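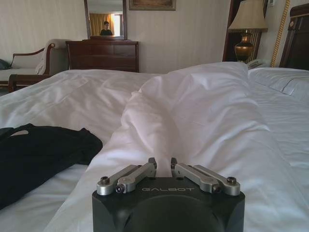 Choosing between self-catering and serviced accommodation

Having stayed in Follwood on several occasions over the past few years, and having answered a fair number of letters on the subject, I have decided to set out my views on where a visitor should stay. The question most often put to me is whether to take one of the self-catering flats near the harbour or a room in one of the guest houses further up the hill. Both have their merits, and the decision depends largely on the length of the stay and the habits of the guest.

The harbour flats

Most of the flats are let through Plostdale, which has an office beside the chandlery. Keys are collected in person and a deposit of 100 pounds is taken on arrival. The deposit is returned by bank transfer after departure. In my own case it took nine days, and I was obliged to write once to ask after it. The reply was courteous.

The flats vary considerably. Those on the ground floor have a small yard and are suited to guests with a dog, but they receive very little light before noon. Those on the upper floors are brighter and have the better kitchens. I would draw the reader's attention to the matter of the stairs, which are steep and have a handrail on one side only. Ataahua Pryor, with whom I shared a flat in October, had a heavy suitcase and found them difficult.

Kitchen equipment is adequate for simple meals. There is a kettle, a toaster, a two-ring hob and a small oven. Guests who intend to cook a full dinner should bring a sharp knife, as the ones supplied have been poor on each of my visits. Tea towels are provided. Salt, oil and washing-up liquid are not, and the nearest shop closes at six in the evening.

Heating is controlled by a timer in the hall cupboard. The instructions are pinned inside the door and refer to a model of boiler that has been replaced. I raised this with the office, and was told that a new sheet would be prepared. It had not appeared by the time of my most recent stay.

The guest houses

The guest houses offer a different kind of stay. The largest of them is Brallano, which stands at the top of the hill road and has been run by Eustaquio Lozano for as long as I have been visiting. Breakfast is included in the rate and is served between half past seven and half past nine. A request for an earlier breakfast should be made the evening before, and has always been met in my experience.

Rooms at the front look over the town and the water. Rooms at the back look over the car park but are much quieter, particularly in August, when deliveries to the hotel next door begin before six. On balance I ask for the back. 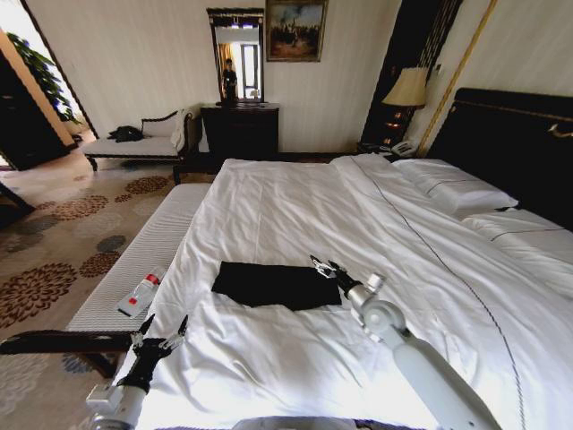 The nightly rate is higher than that of a flat, although the difference is smaller than it first appears. A guest in a flat will pay a cleaning charge of 40 pounds whether the stay is for one night or for a fortnight, and will usually spend something on provisions that are then left behind. For a stay of two nights I found that the guest house cost slightly less overall. For a week, the flat was clearly cheaper.

There is no lift at Brallano. Guests who cannot manage stairs should ask for the room beside the dining room, and should be prepared for some noise from the kitchen in the morning. Dogs are not accepted in the bedrooms. I understand that an exception is made for assistance dogs, and anyone to whom this applies would be well advised to confirm it when booking.

Arrival and parking

The railway station is served by a local bus, the 271, which stops at the harbour and again at the foot of the hill road. From the second stop it is a walk of ten minutes to the guest houses, uphill throughout. The last bus leaves the station at twenty past eight. Visitors on the later train will need to arrange a taxi before they travel, as there is no rank.

Those coming by car should note that parking on the harbour front is restricted to 2 hours during the day. The flats do not have spaces of their own, with the exception of the end unit. A long-stay car park is available behind the bowling green, and the machine there accepts coins only. At the guest houses parking is free, but the spaces are narrow and are allotted in order of arrival.

Eating out

I do not propose to give a full account of the restaurants, which I covered in an earlier post. One change should be recorded. Kaneko, the small restaurant opposite the lifeboat station, has moved to evening opening only and no longer serves lunch. The menu is otherwise much as it was, and the mackerel remains very good. Tables by the window should be reserved well ahead.

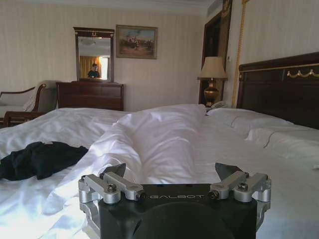
The café at the bus stop has extended its hours and now serves soup and sandwiches until four. It is a useful place to wait if one has arrived before the flats are ready. Luggage may be left behind the counter by arrangement, for which no charge was made when I last enquired.

Booking and cancellation

Both kinds of accommodation may be booked by telephone or by email. The terms differ, and they should be read with some care. The flats require full payment six weeks in advance, after which no refund is given unless the dates can be let again. The guest house takes one night's payment as a deposit and will generally move a booking to another date if asked in good time. I had occasion to do this in the spring, when I was unwell, and the matter was dealt with in a single telephone call.

Readers travelling in the school holidays should book early. The upper-floor flats are taken first, followed by the front rooms at the guest house. Outside those weeks I have never had difficulty in finding a room at a few days' notice, and in winter it is sometimes possible to obtain a lower rate by asking directly.

I shall be returning in November and intend to stay in the flat above the chandlery, which has been closed for repairs during my previous visits. Correspondence on the present subject is welcome and may be sent to the usual address. I regret that I am unable to make bookings on behalf of readers.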